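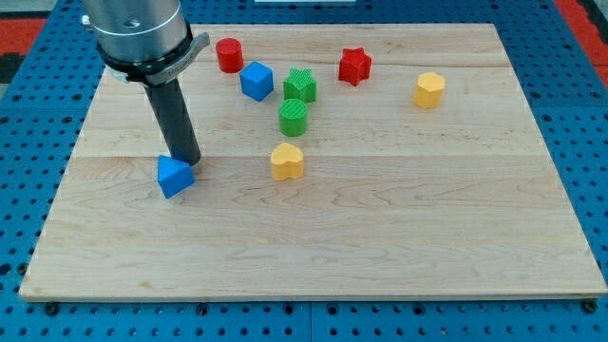

4 min read

Halima Tamuno would like it known that she did not set out to have opinions about tabletops. She set out to have a flat one.

"I wanted to put a thing down and have it stay where I put it," she says. "That was the whole dream."

She runs the small shop at Lostimis, in Hullton, where most of the work gets done on benches topped with blue pegboard. She chose the blue. She has been asked about the blue more than she would like. The holes are another matter, and she will defend them at length.

"You can fasten anything to it, anywhere, and next week you can change your mind. The trouble is that you can also lose anything in it. Small screws love it. I once spent a whole lunch break fishing for one with a bent paper clip, and what came up was somebody else's screw."

So in January she started laying wood on top. The first board was a shelf from her own hallway, which bowed. The second was a cutting board, which her coworkers kept using as a cutting board. The third was light maple planks, joined edge to edge, and it stayed.

I ask why maple. She gives me the look of a person who has been waiting for this.

"Oak has those deep pores, and you're forever picking dust out of them. Pine dents if you frown at it. Maple just sits there. It's a little dull, and I mean that kindly."

It has knots, I point out. She knows. The supplier, Gurkari, offered her a clear grade for $90 more, and she turned it down in one sentence, which she declines to repeat for print.

The seam is the part she worries over. Wood moves, even dull wood, and every change of season she runs a fingernail along the joint between the planks to see if it catches. If it does, out comes the sanding block. She allows herself 14 strokes, with the grain, and then she has to stop and go do something useful.

"Left alone I'd sand it down to a placemat."

Finish was a longer argument. A colleague wanted Queiroz, a hard varnish with a shine you could shave in. Halima wanted plain oil and a rag. They tried the varnish on an offcut for six days and found that every lamp in the building showed up in it.

"It was like working on a pond," she says. The offcut now holds a door open.

Her advice for anyone building a bench is short. Measure the board after it has been in the room a week. Don't put coffee on it. When someone puts coffee on it, wipe toward the edge.

She has seven more boards on order.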